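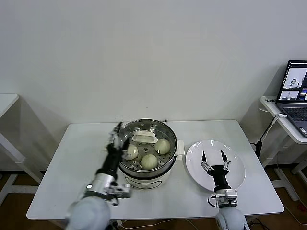 Family get-together checklist, Menholm hall
Filled in by Yanti Ong, July

Front steps and handrail: OK. Rail a bit loose at the bottom, still holds.
Fire exit clear: No. Pushchairs parked across it. Moved to the porch.
Extension leads: 2 in use, both taped down. One runs too close to the sink, swap before the cake is cut.
Candles and matches: OK. Kept on the high shelf.
Nut allergy labels: Done for the cakes. Sandwiches still to do.
Bouncy castle pegs: 17 checked, all firm. Arwel Pumphrey to look again at 3 pm.
First aid box: Plasters low. Buy more.
Paddling pool: Not filled this year, too many little ones.
Back gate: Latch sticks. Tied shut with string for now.

Key goes back to box 278 when we leave.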